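Progress report to the Backlund Fund
Nunerville Lending Pantry and Community Kitchen
Prepared by Linnea Lunde, 2025-03-07

Dear friends at Backlund,

It is hard to believe we are already at the halfway mark of the grant, and I want to start by thanking you for your patience over the winter, when the boiler trouble pushed our second round of cooking classes back and I kept writing to say "next week" (and then next week again!). We are properly under way now, and there is a good deal to tell you.

First, the meals. Since the kitchen opened we have sent out 2,352 hot suppers, most of them on the two evening routes and the rest collected at the side door on Heler Street. The fish soup is still the favorite by a long way, though the lentil stew has been gaining on it ever since Borghild Aasen started putting orange peel in the pot. We had planned on a fixed menu for the whole year, but people told us quite plainly that they were tired of pasta, so we now plan a month at a time and leave one evening open for whatever the Disum farm has too much of. In January that meant cabbage, and then more cabbage.

The classes have filled up nicely. We have 37 people signed up, a few of them in pairs, and they are divided into three groups so that everybody gets a turn at the stove. The beginners' group is the liveliest. Several of them had never made a white sauce before, and there was real applause when the first one came out smooth. Sverre Lunde has rewritten the recipe sheets in larger type and taken out the metric conversions that were confusing everyone, including me.

We did fall short on the bread project. The secondhand oven we bought in the fall heats unevenly, and the loaves near the back come out a good deal darker than the ones at the door. We have been turning the pans halfway through, and that helps, but it means someone has to stand there the whole time. Jelle Kramer has found us a repair shop that will look at the thermostat, and I have set aside money from the equipment line for it. If the repair costs more than the oven is worth, I will write to you before we spend anything.

On the budget, we are a little under on food and a little over on delivery. Fuel was the main reason, along with new insulated boxes after the lids on the old ones warped. I would like to move a small sum from the first line to the second, and the form for that is attached with the accounts.

Before summer we hope to add 18 more households to the evening routes, mostly on the north side of town, and to hold the first shared supper in June, outdoors if the weather is kind to us.

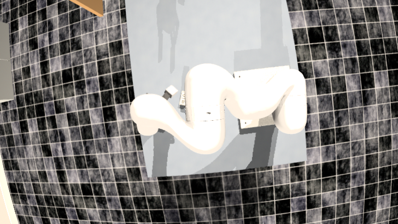
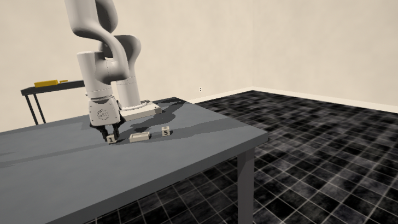

Ulla Myklebust has read this over and would like it added that the north side households should be asked about allergies before the first delivery, and that she would much rather start with ten of them in May and get it right than take them all on at once.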